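Re: [sim-tooling] Skevuvura 842 release, planner results in the house

On the 135 thread, Fouad Shawky wrote:

> We've moved the whole house over to the new scene graph and the
> planner now clears 2,563 household tasks without a hand-written
> rule. Perception is basically a solved layer for us. I'd suggest
> people drop their old Dranetach wrappers and port straight across.

Fouad, thanks for putting the build up. I loaded it this morning and I'm not ready to drop anything yet.

My main gripe is with "solved layer". As far as I can tell from the config, the planner reads object names and poses straight out of the simulator. Nothing is being perceived. Swap in labels from an actual detector and I'd like to see how many of those tasks are left.

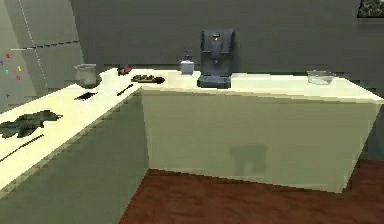
I ran 32 of the kitchen tasks with the Bennani detector feeding the planner in place of the true state. Clear glass was poor, as you'd expect, and thin dark items on the counter kept changing class between steps. Every time a label flipped, the planner threw out its whole plan and started over. There's no memory of what it believed two seconds ago. That's a design choice and I think it's the wrong one.

Other things I'd want sorted before porting:

1. Occlusion. The graph lists objects the camera has no line of sight to. A plant behind shelf wires, or anything past a big flat surface close to the lens, should carry some uncertainty. At the moment it all gets a confidence of 1.0.

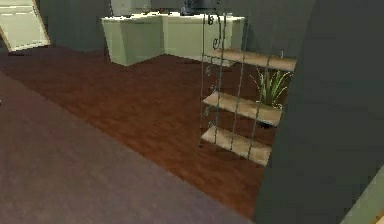
2. Doors. The open-door skill takes the handle pose as given and the hinge side from a metadata field. I blanked the field and the skill returned success without moving the door at all. A lever handle and a visible door edge ought to be enough to make a decent guess, or at least to fail loudly.

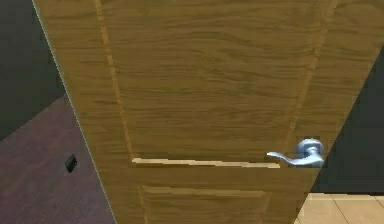 3. Support relations. "On" is worked out from bounding boxes, so an object on a chair tucked in at the table can be filed under the table. The planner then goes looking for it on the tabletop and gives up. We had this same bug in Nokorholm and fixed it by checking contacts.

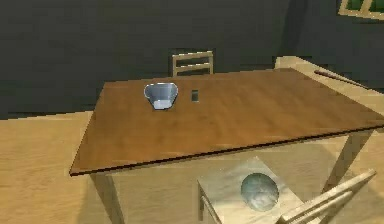
Dining area: bowl on the table, grey round object on the chair seat.

None of this is fatal, and the scene loading is a good deal nicer than what we've got. But I'd like the task count split into true-state and detector-fed runs before anyone quotes it in a paper. Could you also post the seeds? I couldn't find them in the archive.

I'm keeping the Dranetach wrappers in our branch until then. Patch for item 3 is coming once I've cleaned up the tests.

Contact the list owner | Copyright remains with the individual posters | Back to top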